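About Saltinetti

Saltinetti makes and repairs wiring looms for older lifts, goods hoists and dumb waiters. We work from two units in Corby and supply lift maintenance firms, hospitals, hotels and a small number of private owners. We do not install or service lifts ourselves.

The company was set up by Marek Štěpánek and Magdalini Drakos, who had both worked at Skála, a maker of control panels. When Skála closed its spares counter, many of its panels were still in daily use and replacement looms could no longer be bought. The first orders were for door-lock circuits on a single type of passenger lift. The drawings for that job are still in use, now at their ninth issue.

What we make

Most of our output falls into the following groups:

Car operating panel looms, including push-button, key switch and alarm circuits
Landing station looms
Door operator and door-lock circuits
Controller cabinet wiring, supplied cut, marked and terminated
Short adaptor leads for fitting a modern button or indicator to an old panel

We hold drawings for 429 loom types. Where a type is not on file we work from a sample, which need not be complete. A loom with a missing end can usually be matched from the panel drawing or from the terminal markings on site.

Conductor colours follow the original unless the customer asks for a change. Where the original colours would conflict with present practice, we sleeve and mark both ends and record this on the test sheet. Ring-marked numbers are fitted as standard on any loom with more than 12 ways.
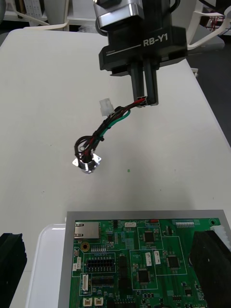 Red, black and green wires with a white multi-pin connector part way along.

How an order is handled

Samples are logged on arrival and given a job number. Each conductor is measured from the face of the connector to the end of the insulation, and the route is drawn on a full-size board. The longest board we keep takes a loom of up to 43 metres, folded. Trailing cables are outside our range.

Crimped joints are made with tooling matched to the terminal, and a test crimp is pulled at the start of each batch. Soldered joints are used only where the original part allows nothing else. Every finished loom is checked for continuity and for insulation between conductors. The test sheet is packed with the goods and a copy is kept on file.

Normal delivery is 15 working days from receipt of a sample. Urgent door-lock work is taken ahead of other orders — please telephone before sending it.

People and premises

Unit 2 holds the cutting and assembly benches. Stores, test and the drawing office are next door. Marek Štěpánek is responsible for drawings and technical queries. Magdalini Drakos runs production and purchasing.

A second workshop at Utalov handles repeat orders for cabinet wiring. It works to the same drawings and test sheets as Corby, and all goods are dispatched from Corby.

Returns and old samples

Samples are kept for 90 days after dispatch and then scrapped, unless their return was requested on the order. The trade counter is open until 4.30 pm and closes for stocktaking in the last week of May.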